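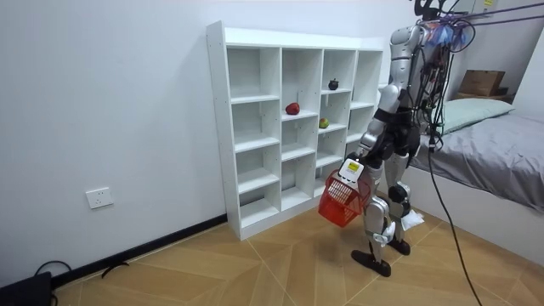 How far ahead do you need to order flowers for a funeral?

Three days is comfortable. Two is fine for most things. Next morning, you take what's in the bucket and you say thank you.

I know this now because I did my aunt's in May and left it too late. Writing it down quick before I forget, kettle's on.

So. I rang three shops. First one didn't pick up. Second one, a website really, wanted 585 for a casket spray and couldn't tell me what was in it. "Seasonal whites." Ok. Third was Lastura, the little place past the bakery, and Philomena Quansah answered on the second ring and asked me what my aunt was like. Not the budget. Her. I had to go and sit on the stairs for a minute.

Things I'd pass on:

Ask the funeral home what time they want delivery. Ours was 8 in the morning, I'd told the shop 10. Bit of a scramble.

Ask how big the casket is too. A spray that looks huge on the counter looks tiny up there.

Lilies smell. A lot. My cousin Declan had to go stand outside. If the room is small go easy, or ask for roses and stock, which smell too but kinder.

Name letters (the big AUNTIE ones) take the longest, the shop has to order the foam frames in. We skipped them. Slightly regret it. 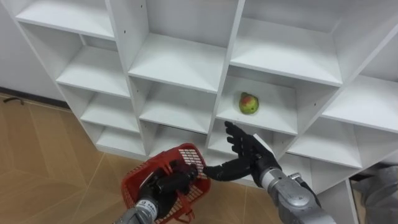

What we ended up with

Spray in cream and a dusty sort of pink, lots of eucalyptus, some rosemary from her own garden that Salamatu cut that morning and ran over still in a bread bag. Two small posies for the kids to hold. Came to 300 all in, with the delivery. I'd been braced for 700.

Philomena wired the rosemary in while I stood there. Didn't charge for it. She said bring things from home, people never think to, and it doesnt have to be fancy. Ivy, herbs, whatever's on the fence.

One more thing and then I really have to go get the kids. Cards. Write them the night before. I wrote mine on the hood of the car with a pen that was dying and it says "with all my lov". She'd have laughed.

Afterwards we took the posies home and I hung one upside down in the closet to dry. Will report back. Last time I tried that it went brown and I got petals in my shoes for weeks.

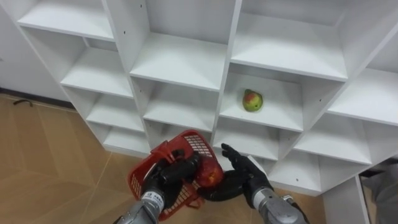
White shelving, plenty of cubbies.

Next post is back to the sweet peas, which are a mess.

Filed under: Flowers, Family, Things I Learned Too Late

3 comments

Cecilia Agbenyega
So sorry about your aunt. We did rosemary for my dad too, I kept a sprig in my Bible.

Ekow Fiadzo
585 for "seasonal whites" is robbery. Going to try Lastura for our anniversary, do they open early?

Cecilia Agbenyega
Ekow they're open by 8 I think, ring first tho

Contact | Copyright, all words mine | Back to top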